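Lavadano: save won't load after moving to a new phone, stuck at the harbour screen

Posted in Mobile Games > Saves and Storage

Svatopluk Bednárik

I've been playing Lavadano on my old phone for most of a year and I'm on day 423 of the same save. In May I bought a new phone and wanted to carry on with it there. I installed the game from the store, let it download the extra data, and closed it. Then I copied the save folder across by cable using my laptop.

The game starts, shows the Pitau logo and gets as far as the harbour screen. When I press Continue it fades to black and comes back to the harbour screen. There is no error message. If I press New Game it works normally, so I don't think the install is broken.

Things I have tried:
Restarting the phone.
Clearing the cache (not the data).
Copying the folder again.
Turning cloud saves on, but it says there is nothing in the cloud.

The old phone still works and the save still opens on it. I play offline nearly all the time and never made an account. The new phone has plenty of free space. Is there a way to get the save over, or do I have to start again?

Nabil Shboul

Same thing happened to me with a different game. I uninstalled it and put it back and it was fine. Back up first though. Otherwise try the support email in the settings menu, they do answer but it took them ages with me.

Relu Marinescu

Reinstalling probably won't fix this one. I moved my own save the same way and got the same black fade. There are two separate things to check.

First, the version. Look at the small number in the corner of the title screen on both phones. If your old phone hasn't been online much it may well be on an older build, and builds before 2082 keep the map data in a different file. A newer game can convert that file, but only when it updates on the phone where the save was made. It won't convert one that has been copied in from outside.

So on the old phone:
Copy the whole save folder somewhere safe, such as your laptop.
Update the game from the store.
Open the save and wait for the spinning compass to stop. With a long save that can take a few minutes and the screen may look frozen. Leave it alone.
Sleep until the next morning in the game so that it writes a new save.
Close the game properly from the recent apps list.

Second, the slot. Lavadano has 4 save slots, and each one has its own folder plus a line in a small index file one level up. If you only copied the slot folder, the new phone has the files but the index is out of date. You need the index as well. Copy both over with the game closed, and say yes when it asks to replace the existing one. If you started a new game on the new phone to test it, that game will disappear from the list, which I assume you don't mind.

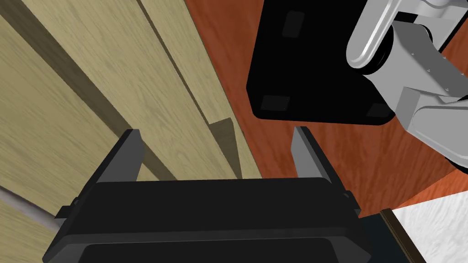

Don't rename any of the folders on the way. My laptop added a (2) to the end of one of them when I copied it twice and the game ignored it. Check for that before anything else, as you said you copied it again.

Once it loads, make an account and press Upload Now under the cloud settings. The automatic upload only runs when you quit from the menu, so if you swipe the game away it doesn't happen.

Rosimeire Conceição

Relu's steps are right, but one thing to add about mods. If you ever used the Seltumum map pack, the save remembers it and won't load without it, and you get the same return to the harbour with no message. Install the pack on the new phone first. It is free and you can remove it later, after you have sold or stored anything that came from it.

Also, if the inventory has gone past 1000 items the first load on a new phone is very slow. Give it time before you decide it has failed.

Svatopluk Bednárik

Thanks. The old phone was on an earlier build and there was a folder with (2) on the end. Updated, slept one night, copied the folder and the index file, and Continue works now. I never had the map pack. Account made and save uploaded.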